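Travel Trade Talk > Training and e-learning > Brolville destination course, worth the time?

LaiChingSu
04/05/2026
Has anyone here finished the new Brolville specialist course? I did the last module over the weekend and I'm properly excited about it! I sell mostly river and rail, and I've never been confident with anything past Nanham, so this filled a big hole for me. The section on ferry connections is brilliant. They give you the winter timetable next to the summer one and make you build a five-night trip in each, and the winter one is so much harder than you'd expect (I got it wrong twice).
It's 30 short lessons with a test after each block. Curious what others made of it.

goodall_r
Did it in April. Agree on the ferries, disagree on nearly everything else, sorry! The hotel block reads like it was copied from brochures. Every property is "charming". I want to know which ones have a lift and which are up a hill with a suitcase.

LaiChingSu
Ha, fair. Lesson 14 does have the map with the steps marked, though. Did you get that one?

goodall_r
I got a blank square where the map should be. Told support, heard nothing.

MerleD
Ryan, try it in a different browser. Mine was blank as well and then came up fine on the office laptop. And it's a lovely map, worth the faff.
I'm with Lai-ching on this one. I've been selling for donkey's years and I've sat through some terrible training, the sort where you click Next until the certificate appears. You can't do that with this. The questions are about clients: a couple with a late flight in, a grandmother who can't do cobbles, a group of walkers who want to be dropped at one end and picked up at the other. I had my notebook out!

kpai_travel
Different view from a newer agent. I loved the content but I think the pass mark is too low. You can miss a third of the answers and still call yourself a specialist. I'd rather it was harder and the badge meant something to a client.

MerleD
Clients don't look at the badge, Karthikeyan. Mine have never once asked.

kpai_travel
Mine do! I work from home with no shop front, so the logo on my email footer is about all they've got to go on. Two people mentioned the Skoltska one last month and one of them booked.

ShukFanL
Can I put in a word for the Skoltska course while we're here? Longer, and the videos are a bit stiff, but the live sessions are fantastic. There were up to 200 of us on the one I joined and the presenter still got through a huge pile of questions. She knew which side of the train to sit on for the gorge. You don't get that from a PDF.
The Brolville people do run a live call too, but it's in the middle of a weekday morning, when those of us in shops are serving.

goodall_r
They're recorded, to be fair to them. Under "Library", bottom of the page.

ShukFanL
Oh, brilliant, I'd missed that completely. Thank you!

LaiChingSu
What did everybody do about the fam trip application? You can apply once you've passed, and it says 32 places. I've drafted my 30 words on why I should go and it's agony. I could write three pages on the ferries alone.

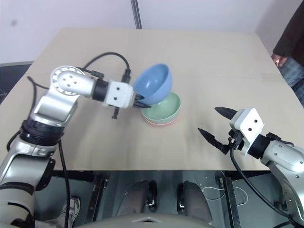 Blue, green and pink bowls

MerleD
Just say what you'd sell and to whom. They get hundreds of people saying they're passionate about travel. I put "walking groups, shoulder season, minimum four nights" and got on the Sin trip last year, which was the best week I've had in this job. We saw eleven hotels and I've since booked seven of them.

kpai_travel
I'd argue with that a bit. I was specific on mine and got turned down, and a colleague who wrote a sort of poem got in. I think it's partly luck.

MerleD
A poem!

goodall_r
Right, tried it on my wife's tablet and the map loads. I take back about half of what I said. The steps up from the harbour are all on there, and the bus stops. Hotel block is still rubbish.

LaiChingSu
I'll take half! Form goes in tonight. Shuk-fan, are you applying as well? It would be great to have someone to sit with on the ferry.

ShukFanL
Got six lessons left, but yes, as soon as I've passed. Save me a window seat.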